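About the Werham School Robotics Club

Home > School life > Clubs > Robotics

The Robotics Club is open to pupils in Years 8 to 13 at Werham School. It meets after lessons in the old metalwork room at the end of the technology corridor. There is no entry test and no one is expected to have written any code before they join. Members need a signed permission form, closed shoes and a notebook with squared paper.

How the club began

The club grew out of a lunchtime electronics group run by Harvey McKinnon, who teaches design and technology. For the first few terms it built line-following buggies and a sorting chute for coins. The move to robot arms came when the school entered the Gonden Challenge, a competition for schools in our part of the county, and the pupils who took part wanted to carry on with the same sort of work afterwards.

Mr McKinnon still runs the club. He is helped by the technology technician and by sixth formers who have been members for at least a year. The sixth formers do most of the teaching of new members.

What we do

Work is split between two groups. The Marchand group is for newer members and is named after the room it used to meet in. It covers basic wiring, measuring, simple programs and safe use of the tools. Pupils normally stay in it until they can write a program that moves a motor to a set position and stops it there, and can explain the program to someone else.

The Enen group works on the arm. Its main project is called Shape Table. The task is to get the arm to go to a named block on a board, come down over it and move it to a place chosen by another pupil. Blocks of different shapes and colours are used so that the instructions can be made harder as the program improves. "Go to the red one" is an early instruction. "Go to the star nearest the cube" comes a good deal later.

Pupils in the group take on one part of the work at a time: setting out the board, writing the movement code, or keeping the log. They change over each half term.
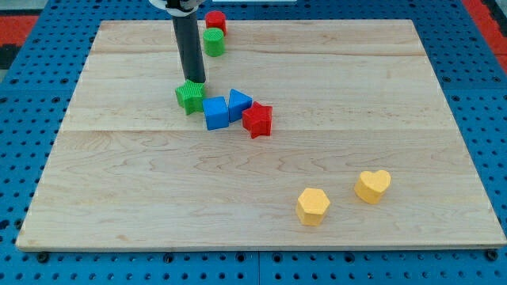 Shape Table: the arm over the green star, with the yellow hexagon and heart nearer the front of the board.

The log is kept by hand and then typed up. Each attempt gets one line, with the instruction given, the block the arm went to, and whether the block ended up where it was meant to. By the end of last year the log had reached 1,764 lines. Older members use it for their coursework, and newer ones are asked to read the first few pages before they start, mainly to see how the early mistakes were dealt with. Most of them were measuring mistakes. The board had been put down slightly out of line with the platform and everything after that was wrong by the same amount.

Competitions

We enter the Gonden Challenge each year with one team from each group. Teams are given the task on the day and have to adapt a program they have brought with them. Places in the teams are offered first to pupils who have attended regularly. The club also puts on a display at the Year 6 open evening, where visitors can choose a block and give the arm an instruction.

Money and equipment

Membership is free. The school pays for small parts and repairs, and the parents' association gives up to £600 a year towards competition entry and transport. We are glad to be given working hand tools, bench power supplies and offcuts of flat board. Please ask before sending in old computers, as we have very little storage.

Rules in the workshop

Hair is tied back and lanyards are taken off. The person at the keyboard says "moving" out loud before the arm is started. Hands stay off the board until it has stopped. Food and drink are left in the corridor. Pupils who forget are reminded once and then sit out for the rest of the session.

Joining

Forms are kept at the technology office and can be handed back there or given to Mr McKinnon. New members can start at the beginning of any half term. If the Marchand group is full, names go on a waiting list, and we write to parents when a place comes up. Pupils joining in the sixth form may go straight into the Enen group if they have done similar work elsewhere.

Parents who would like to visit a session should arrange it through the school office.

Page last updated 07/06/2020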